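Sim-to-real forum > Methods and results > Scenery randomization, is it worth it?

kaja_k
Posted October 2026

Hello everyone! I promised in the spring thread that I would write up what we got, and then summer happened, so my apologies to the people who kept asking. Birutė Tamošiūnaitė and I have been training a two-arm policy purely in simulation, in a room we built for Mevlow. The question was a simple one. Does it help to change the whole room between episodes (floor, table grain, wall scuffs, the papers pinned up everywhere), or is it enough to move the lights and jitter the cameras?

We trained on 900 simulated episodes per condition, three seeds each, and then ran 20 trials per seed on the real bench. I spent far too long on the room, I admit, and I am still fond of it – the clock on the back wall alone took me an evening. 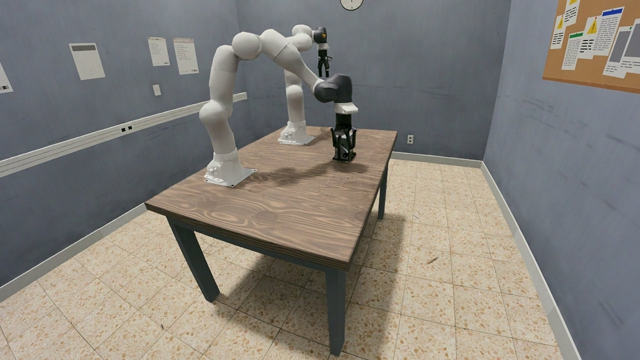

So, the result. Lights and camera jitter by themselves got us most of the way. Adding the changing room on top gave 17 successes out of 20 on the best seed, but the other two seeds landed right where the plain version did. Birutė reads that as noise. I read it as a small effect that we didn't run enough trials to see, and we have been disagreeing pleasantly over lunch ever since.

edgars_p
Thanks for posting the seeds separately, Kaja, so many people don't. I have to side with Birutė though. One good seed out of three is what I'd expect from luck. On Pludton we saw the same kind of bump in March and it went away when we reran it. Did your policy ever look at the background at all? If the crop is tight around the grippers you could paint the walls plaid and it wouldn't care.

kaja_k
No tight crop, Edgars, the policy gets the full view, and that's the part I should have explained better. There is a wide view of the room and also one looking steeply down past the table edge, and in that second one an awful lot of the pixels are just floor. That is why I worried about the tiles in the first place.

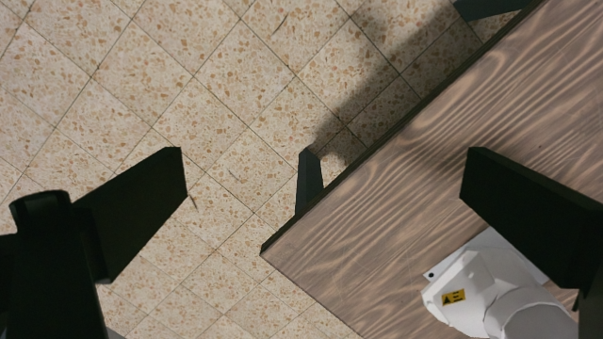 Steep view over the table corner, speckled floor tiles on the left and part of a white arm at lower right.

sarla.j
Oh, I love that floor! But doesn't it rather argue for your side? With that much speckle in view I'd expect a network to latch onto the tile pattern if you never change it. Have you tried freezing everything else and swapping only the floor? We did that with the Geno tasks and the floor mattered more than the walls and the table put together, which I did not see coming, and I had already told my whole group it would be the table.

edgars_p
Sarla, was your real floor anything like the simulated one, though? If it was very different then of course swapping helped. I'd want to see it on a matched floor before I believed it.

sarla.j
Fair point, ours was gray carpet and the sim had tiles. So nowhere near matched, I'll give you that – but most people's won't be either.

kaja_k
The floor-only run is a lovely idea and cheap enough to do. I'll queue it with new seeds and the same trial count, and I'll ask Birutė to score the trials without knowing which policy is which, so that Edgars can sleep at night. Give me a couple of weeks, the bench is booked for the Juška work until then.

genji_e
Could you share the camera jitter ranges when you get a chance? Ours are probably too timid.

kaja_k
Will do, Genji, they're in a messy config file and I'd like to tidy it up before anyone sees it.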